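Trarkent snack swap moves to Saturday mornings

The monthly snack swap at the Oprea reading room in Trarkent will open on Saturday mornings from April, after outgrowing its old slot on weekday evenings. Organiser Delia Buzatu said 179 people signed in at the last session, and the room is only meant to hold 191.

The swap began as a way for language learners to practise reading labels. People bring sealed, shop-bought food from a country they know, put it on a table with a handwritten card, and take home something of equal size. There is no charge and no money changes hands.

"We had biscuits from Spain next to three kinds of pickled mango," said Ainhoa Casado, who teaches the Thursday Spanish group. "People stay for an hour arguing over how to say the names."

Meat snacks that keep in the cupboard have been popular this winter, among them single wrapped sausages with Chinese lettering and a corn cob on the casing. Sumathi Panicker, who looks after the label cards, has asked members to write out the ingredients in English where they can, as several regulars do not eat pork or have allergies.
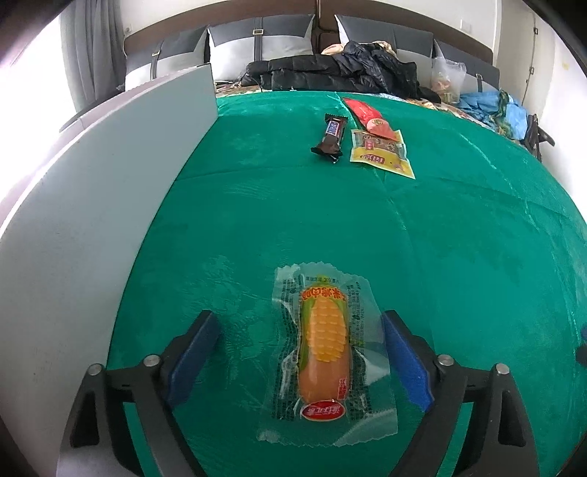

What you can bring

Food must be sealed, in date and safe to keep at room temperature. Home cooking, alcohol and anything from the fridge will be turned away at the door. Each person may bring up to 5 items — families count as one person for this — and each needs its own card. Blank cards are kept by the coat rail.

Items with no English on the packet are welcome, but the card must give the name of the food and the main ingredients. If you cannot read the label yourself, come before ten and Horațiu Lazăr will try to find someone who can.

Doors open at half past nine and the swap closes at noon. Anything left over goes to the Vusex food shelf on the same day. The side entrance has a ramp, and the car park behind the library is free until one o'clock.

Places do not need to be booked, though groups of more than six are asked to tell the front desk by the Wednesday before.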